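3 min read

Wednesday, late

Cold floor this morning, odd for August. The landlord's man from Genholm came at eight to look at the radiator valve and said it needs a part. He wrote the number on his hand. I paid the 38 for the visit and he left without closing the gate.

Bus to the library after that. I had the same table by the window until one and got through 25 more pages of the parish register. The handwriting changes in the spring entries and is much worse from there on. Found one Marciniak, a baptism, but the mother's name doesn't match what Teresa has. I copied it out anyway. Entry 2740.

Soup, then back home by two. Slept for an hour when I should have been typing up notes.
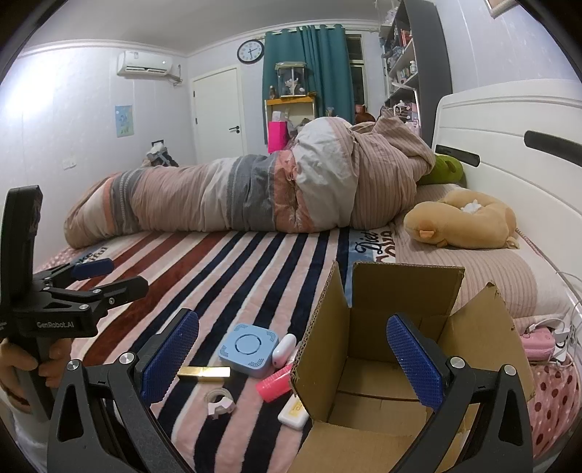 The striped blanket on the bed.

Teresa Bielecka called at five. She thinks the family moved away for three years and came back, so the baptism could be a cousin's child. She wants me to write to Wiesława Cieślak, who has the old letters. I said I would do it tomorrow. I don't like asking Wiesława for things after the business with the christening cup, but it's been long enough.

Rain from seven on. Ate the rest of the potatoes. Knee is better on the stairs, still bad getting up from a chair. Need stamps, lamp oil, bread.

Recent entries
The register, first day
Walking to Stiltitz
A letter from Justach
Plums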